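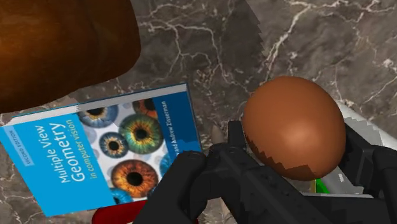 # Record the operator, not only the arm

Most teams that teach manipulation by remote control keep the same three streams: joint positions, camera images and the gripper command. The operator's own input, meaning what the hand asked for before the controller filtered, clipped and delayed it, is usually thrown away. I think this is a mistake, and a cheap one to fix.

Consider a grasp on an egg. The gripper closes until the pads touch the shell, and after that the measured finger position barely changes. The commanded position can keep moving. On a compliant controller, the gap between the two is the squeeze. A log that holds only measured positions shows two fingers at a fixed width and says nothing about how firmly the operator meant to hold on. A policy trained on that log learns the width. Give it a smaller egg and it will stop short of contact.

The usual answer is to add force sensing. Where the budget allows, I agree. But a fingertip sensor reports what happened at the pad. It does not report what was requested, and the two differ most in the moments worth learning from: first contact, slip and release.

At Valtholm we kept both streams for a set of 300 teleoperated grasps, run in simulation with the Wumov control stack. Logging the raw input at 30 Hz added almost nothing to storage next to the images. It did change how we sorted the data. In many of the demonstrations we had marked as clean, the operator had overshot the close command and backed off. The arm's rate limit had hidden the correction. We had been treating those episodes as examples of a steady approach.

Simulation makes the case stronger. Contact there is a model with parameters, and people tune those parameters between releases. If the operator's input is stored, an old demonstration can be replayed against a new friction value and checked for whether the grasp still holds. If only the resulting motion is stored, replay forces the fingers along the old path, and the contact forces that come out mean very little. We changed our contact settings in January and could rerun the whole set in an afternoon. An earlier set, Lasance, had no input log. It had 900 episodes and we retired it.

There are two fair objections. The first is that raw input depends on the device. A trigger, a glove and a leader arm produce different numbers, and mixing them invites confusion. That calls for a field naming the device and its calibration. The second is latency. An operator reacts to a delayed view, so input and image do not line up. Greco, our logging tool, writes 4 timestamps per sample for this reason: display, input, command and measurement. Alignment can be done later if the times exist.

I would not train directly on raw input in every case. Filtered commands are often the better target, and hand tremor is of no use to a policy. The filter, though, should be a choice made at training time, where it can be changed and compared. Applied before the log is written, it is permanent.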